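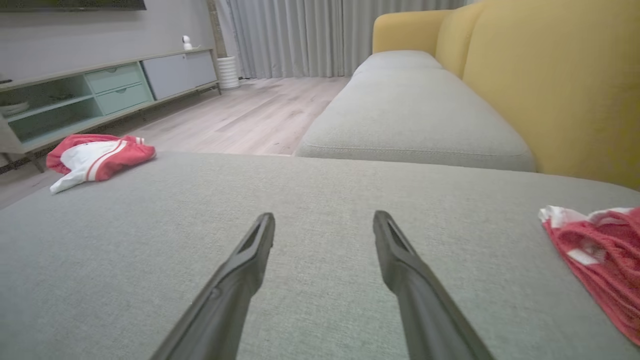
Figure 3. Light gray upholstery on a chaise cushion, the color family most often chosen by the households in our sample.

4.2 The persistence of gray

We asked 200 households in Karlow why they had bought the sofa they had. Most began by describing a different sofa. It was green, or rust, or in one case a mustard velvet that the respondent still kept as a bookmark on her phone. The sofa in the living room was gray.

Wilczyńska's account of "defensive furnishing" predicts this well enough. Buyers choose for the next apartment, the next rug and the possible objections of a mother-in-law, and light gray (Figure 3) offends none of them. Price mattered less than we had assumed in February, when the survey was drafted with 12 questions on price and a single one on color. We regret the proportion.

The chaise deserves separate mention. Of the 100 households that owned one, 29 reported that an adult regularly sat on it. The rest gave it over to laundry, bags and pets – uses that no showroom in the Zesorow district saw fit to display. Owners still rated the chaise as the main reason for their purchase, and several said they would pay extra for a longer one.

Stain worry followed the opposite pattern to the one reported in the Rakalus study. Owners of light fabric worried more in the first year and then stopped, apparently for good. Whether this reflects better cleaning or lower standards is a question our data cannot settle, and respondents were not eager to help. Section 4.3 turns to throw pillows.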